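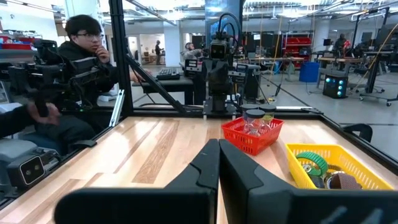

Glass jars with screw-on lids in a red basket.

Fluldale to open refill shop and jar exchange in former Wike building

October 20, 2025

Fluldale, the household goods co-operative, will open its second refill shop next month in the ground floor of the former Wike building. The shop will sell dried food, oils, vinegars and cleaning products by weight, and will run a jar exchange open to anyone, whether or not they buy something.

Customers can bring their own containers or take a clean jar from the exchange shelf. Jars are weighed empty at the counter and the weight is written on the lid, so it only has to be done once. Lids must fit and glass must be free of chips. Plastic tubs are accepted for dry goods but not for oils.

The first Fluldale shop opened in May with 40 product lines and now carries 60. The new one will start with around 100, including flour from the Preltis mill and laundry liquid supplied in returnable drums by Ciltov.

"People kept asking us for smaller amounts," said Huia Doolan, who manages both shops. "Someone wants enough cumin for one dinner, or a cup of rice flour to try a recipe. We can do that, and they don't have to buy a bag that sits at the back of the cupboard for two years."

The building had been empty since Wike moved its offices out. Fluldale has taken a lease of six years. The old reception desk has been kept and will serve as the weighing counter, and a sink has been put in behind it - jars handed in for exchange will be washed there before they go back on the shelf.

Prices will be the same in both shops and will be shown per 100 grams. There is no minimum purchase.

Hauwa Bashir, who buys for the co-operative, said the range would change with demand. "We have left room for more pulses and teas. If a product does not sell, we will take it out and try something else."

Members of the co-operative will continue to receive their discount on food. It does not apply to cleaning products.

Anyone with spare jars can leave them at the first shop during opening hours. Labels should be soaked off beforehand.

Press contact: Jerome Castillo, Fluldale

ENDS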